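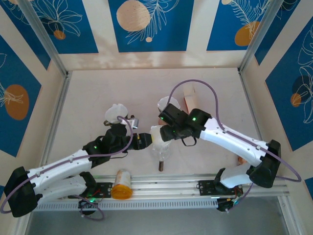
5th December, Covwood bench

Handling rules for the two-arm cell, redraft. The April sheet was written for one arm and it shows. Going through it line by line before the Maihi people ask for it again.

Reach overlap. Old sheet says keep arms out of each other's half. Useless, the whole job is in the middle. New wording: only one arm moves while the grippers are within 10 mm of each other, the other holds position. Speed cap 500 mm/s anywhere else inside the walls, far less in the overlap — number to be agreed, I don't want to guess it.

Glass and anything see-through. Grip force set from the sheet, never by eye. Check the gripper tips for nicks before each session, log it. If a piece gets chipped, bin it and write it down, don't turn it round and carry on.

Cables. Must have slack for full travel of the wrist and must not be able to drop between the grippers. Walk both arms through the extremes at crawl speed after any re-routing. Loops up over the arm are fine, loops hanging under are not. Ganumstead want ties every so often along the link, I think that just moves the strain to the connector. Ask.

Loose items. Anything not in the task list comes off the table or gets written on the run sheet. Same for the front rail, which fills up with stuff. Pill bottles, cups, the lot. Labels facing away or blanked if they have anything personal on them.

Lights. Green doesnt mean safe to reach in. Want this in big letters on the wall. Power off at the switch, then hands.

Run counts: 3,699 logged since April, 1,515 of them with both arms. The two-arm ones have no column for who had the stop button. Needs adding, back-filling is hopeless.

Brallex template has a sign-off box per session. Keep it but one signature, not three, or people will sign the week in one go agian.

To do — overlap speed, tie question, new column, print.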